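Section 5. Table safety and working rules, two-arm cell
Davel set-up guide, rev. 27 May 2022

Read before power on. Applies to the Otent kitchen tasks and anything else run on the paper-covered table. Cundus site rules still apply on top of these. If the two disagree, stricter one wins.

5.1 Before power

1. Clear the table. Only the props on the task sheet stay.
2. Check paper. Flat, no tears, no lifted corners. Grippers catch on lifted corners.
3. Check E-stop. Press, confirm both arms drop out, twist to release. Do this every session, not every week.
4. Walk the cables. Nothing across the elbow joints, nothing under a base plate. Slack loops at the wrist are OK, tight ones are not.
5. Floor side: plugs fully seated, coils pushed back from where the operator stands.

CAUTION: Do not re-plug anything with the arms enabled. Power down, then plug.

5.2 Names for left and right

Left and right always mean the robot's own. Not yours, not the camera's. Most wrong-arm stops in the Jaunzems log come down to this. Say "robot left" out loud if two people are working.

5.3 Placing props

1. Plate, pan, lid. Set them out per task sheet.
2. Pan handle must not hang over the table edge.
3. Glass lids: one arm only, slow speed, keep low over the table. No hand-offs between arms with glass.
4. Play food only. No real food, no water, no oil.
5. Hands out. Then enable.

NOTE: Change of props = new task sheet. Dont edit the old one. Sheet 1,498 was edited in place and had to be redone as 1,526.

5.4 While running

1. One operator on the stop, eyes on the arms. No phone.
2. Nobody reaches in. A dropped prop stays dropped until arms are disabled.
3. Both arms low at the same time: speed limit 63 percent or under.
4. Check the wrist view before each new grasp. Fingers and target both in view. If you only see one finger, stop and re-seat the camera.
5. Odd noise, stop. Cable pulling straight, stop. Write it up after.

CAUTION: A still arm is not a safe arm. Treat as live untill disabled at the controller.

5.5 Ending a session

1. Open grippers over the table, props down first.
2. Park both arms, disable, then power off.
3. Fill in the log. Stops, drops, anything moved by hand.
4. Worn finger tips go in the next order, July at the latest.

5.6 Reference views

Workspace view first, then wrist view. 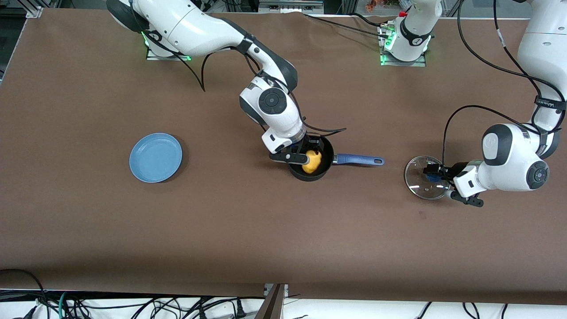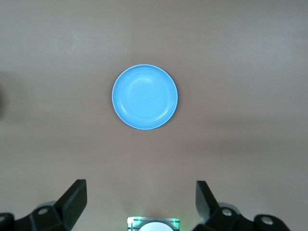
Fig. 5-1 (first): robot right at the pan, robot left holding the glass lid low. Fig. 5-2 (second): wrist view, gripper open, plate ahead.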